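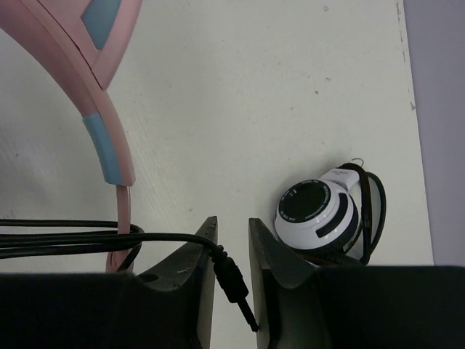 Slide 1: Keeping speech at one level

Speaker notes, Selma Dimitrov
Plonulville audio evening, 24/11/2022

Leave the title up while people sit down. Say name, say Jirkance, say that I edit spoken word and do not mix music. Questions at the end except for definitions, which can be asked at any point.

Opening statement, as written: a listener sets the volume once, at the start of an episode, and every later reach for the volume control is a fault in the program. Most of our listeners wear headphones. The pink and blue pair on the slide is the kind of thing to keep in mind when checking a mix. Studio monitors in a treated room will hide most of what I am going to play.

Slide 2: Terms

Peak level: the highest sample value. Tells you whether the file will clip. Tells you very little about how loud it sounds.

True peak: an estimate of the highest value between samples, after the signal is turned back into a waveform. Can be higher than sample peak. Matters when the file will be encoded again by somebody else.

Loudness: a weighted average over time, with the quiet parts gated out. Low frequencies count for less. This is the number we deliver to.

Loudness range: how far the short-term loudness moves over the length of the program. Do not confuse with dynamic range, which people use for several different things.

Pause here. Ask if the difference between momentary and short-term needs repeating. Momentary uses a window of under half a second, short-term uses a few seconds. If nobody asks, move on.

Slide 3: Why matching peaks fails

Play clip A, then clip B. Same peak level on both. Clip A is a close, even voice. Clip B is a guest on a phone line who hits the table once near the start.

The table hit sets the peak. Everything else in clip B sits far below it. Normalizing to peak leaves the guest too quiet by an amount that depends on one noise nobody wants to hear in the first place.

Remove the hit, normalize again, play clip B a second time. The guest is now closer to the host but still not matched. The phone line has almost no low end and a strong bump in the upper mids, and the ear reacts to that bump. Mention that the meter weighting gets part of the way there and listening has to do the rest.

Slide 4: Order of work

Read these out, they are too small on the slide.

1. Remove clicks, bumps and handling noise.
2. High-pass filter, set per voice.
3. Match voices to each other by short-term loudness, using clip gain.
4. Compress gently.
5. Equalize for the whole program.
6. Measure integrated loudness and apply one gain change.
7. True peak limiter, last.

The common mistake is to start with compression. A compressor fed with uneven clips works hard on the loud speaker and does nothing on the quiet one, so the two end up with different textures as well as different levels. Clip gain first. It is slow and there is no good way around it.

Second mistake: equalizing after measuring. A cut in the low mids will change the loudness figure, sometimes by enough to fail delivery.

Slide 5: How close is close enough

Our working rule is that two voices in the same conversation stay within 2 dB of each other in short-term loudness. A difference of 3 dB is easy to hear on headphones and by then people have started to adjust. For a deliberate aside or a laugh, let it go over. The rule covers running speech.

Say clearly that this is a house rule. We arrived at it by editing and complaining, and other shops may hold to something tighter or looser.

Between segments the tolerance can be wider if there is music or a full stop in between. The ear resets quickly. Going straight from an interview into a read announcement is the hard case, and the announcement is nearly always the louder one.

Slide 6: Case, the Pichler series

Background: nine interviews, recorded by Despina Dumitrescu in May, in nine different rooms. One microphone per person, no shared reference level. Delivered to us as one stereo file per interview, host left, guest right.

Show the loudness plot. Point at the guest trace in the fourth interview, which drops slowly from start to finish. The guest was leaning back further and further. A single gain value cannot fix that. We drew a slow gain ramp, then broke it up at the pauses so that the room noise did not swell under the host.

Room noise is the part that takes the time. Raising a quiet guest raises the room with him. Two options: expand downward between phrases, or lay a constant bed of the same room under the whole interview. We used the bed. The expander was cleaner on the meters and more distracting to listen to.

Batch measuring was done in Femia. It reports per channel, which helped. It will also measure silence at the head of a file if you set the gate wrong, so check the setting before trusting a column of numbers.

Slide 7: Checking

Listen at low volume. Balance problems are more obvious when quiet.

Listen in mono. Leakage from one microphone to the other causes comb filtering, and the stereo split will mask it.

Listen to the joins only. Jump to each edit, play a few seconds either side.

Keep one pair of cheap headphones for the final pass and do not change them during a series. The model is not important – the habit of comparing on the same pair is.

Slide 8: Delivery

File name, sample rate, integrated loudness, true peak, name of the editor. Put all of it in a text file beside the audio. Despina asked for the gain changes as well, per voice, so that the next series can be recorded closer to the mark. Recommended.

If short on time, drop slide 7 and go straight here. Clips A and B can be played again on request. Leave slide 8 up for questions.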